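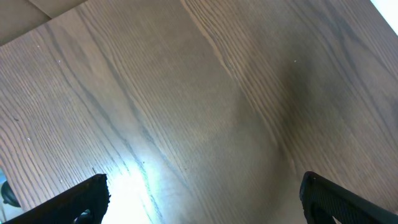
So the arm crushed a cup on Friday, and then it spent the rest of the afternoon insisting it hadn't. I've been promising a post about the Ibrahim setup for ages and this wasn't the one I had planned, but here we go.

Quick catch-up if you're new. Ibrahim is what we call the little two-finger arm on the bench at Plisdale. I didn't name it, it was Ibrahim when I got there. It has a small camera down at the wrist, and its whole job right now is to pick things up off a wooden tabletop and put them down again somewhere else, over and over, while I sit next to it drinking coffee and writing in a notebook. I love this job, by the way. My sister thinks I babysit a claw.

Anyway. The routine is set up so that after every grasp the arm checks how far apart the fingers stopped. If they close all the way, there's nothing between them and it logs a miss. If they stop early, it must be holding something, so it logs a grab and moves on. Simple! It had been running like that for 7 days and I'd gotten pretty comfortable with it, which should have been my warning.

Friday after lunch I was going through the log and the numbers looked fantastic. Grab, grab, grab, a whole wall of them. I was about to message Raymonde Paquette to brag. Then I pulled up the wrist view to grab a nice clip for her and there were the fingers, hanging over the table wide open with bare wood in the gap. The status line said HOLDING.

I sat there and watched it carry nothing across the table. It lowered nothing very gently. It let go of nothing. Then it went back for more.

The cup was what finally made me hit the stop. One of the paper ones had rolled over near the drop spot, and since the arm thought its fingers were already closed around something, it came down right on top of the thing and kept pushing. Flat. It was only a paper cup and my hand was nowhere close, but I'd reached into that exact spot that same morning to move a sponge, with the arm powered and paused, because I'd gotten lazy about it. I didn't feel great thinking about that.

Tobiloba Jibrin came over and we started pulling it apart. My first theory was glare. We have a lamp that puts a big white hot spot on the wood, right by the left finger, and I was sure it was confusing the camera. I spent a good hour moving that lamp around and feeling clever. The camera has no say in whether the grasp counts! I knew that. I wrote the notes that say that.

Tobiloba's theory was the finger position reading, and he was right, as he has mentioned a few times since. The reading goes from 0 up to 900 on our setup, and it was sitting at 500 no matter what the fingers were doing. Open, closed, didn't matter, 500. To the check, 500 looks exactly like fingers that stopped early on something chunky. The cable where it bends at the wrist had worked itself partly out of the connector, and when the signal dropped, the software just kept handing back the last good number it had. Forever. No error, no complaint.

We pushed the connector back in, added a strain relief clip, and the reading came right back. The cable part took less time than finding the clip.

The software took longer. Now if the reading doesn't change at all while the fingers are being told to move, the arm stops and throws a fault. If the reading is stale, same thing. I also added a step at the start of each session where it opens and closes on empty air and has to report both correctly before it's allowed to do anything else. Raymonde asked why we didn't have that already, and I didn't have a good answer for her.

Also, new rule for me: power off before my hands go over the table. Paused doesn't count. I put a strip of tape on the bench edge with OFF written on it in marker, and it already has coffee on it.

The sad bit is the data. I had to go back and find where the reading froze, and it was 2 days before I noticed, so everything from then on is out. All those beautiful grabs. I'm rerunning them this week, and so far the success rate is a lot uglier and I believe it a lot more.

Next post will be the finger pad comparison, I swear. The new ones have to be cut first and I've been putting that off.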